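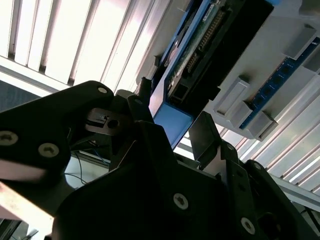 Wednesday, late. Tea gone cold, writing this on my knee.

Long day on the memory benches. In for quarter to eight, still dark in the car park, bus was late again so I ran the last bit and got a stitch. Whole morning on the Sendberg order – modules in, test, modules out, label, next tray. Hands smell of those wipes. 3 trays went through before break and then one board wouldn't boot at all. Swapped the memory, same. Swapped the lead, same. Cleaned the contacts with the little brush, same. Put it on the bad shelf with a sticky note and felt like I'd lost an argument.

Stupid thing, it was probably the slot. Must try the other slot tomorow first thing, before anyone moves it.

Lunch was the leek soup, too salty, ate it anyway. Canteen has put the heating on at last. Someone has had my blue mug AGAIN.

Afternoon better. Got the Jallivden lot sorted by speed and packed in the foam, 10 to a box, lids taped. Ran out of labels with two boxes to go so wrote on them in marker, which will get moaned about. Wrist strap keeps pinging open – need a new one, the clip is knackered. Also order more bags, the silvery ones, small.

Headache by four. Those strip lights. I swear they get brighter when it goes dark outside. Sat in the loo with my eyes shut for 2 minutes and came back fine.

Found a screw in my sock when I got home. No idea. Put it in the dish with the others.

Shopping: bread, onions, bin bags, something for the cat. Forgot the bin bags. Beans on toast, half an episode of the thing with the lighthouse, phoned Mum, she has finished the bathroom and it is "a sort of peach".

For tomorrow – other slot, labels, strap, ring the dentist before nine. Take the big scarf. Vilia boxes are due in at around eleven and I want the bench clear before they land on me.

Bed. Alarm set. Think I set it.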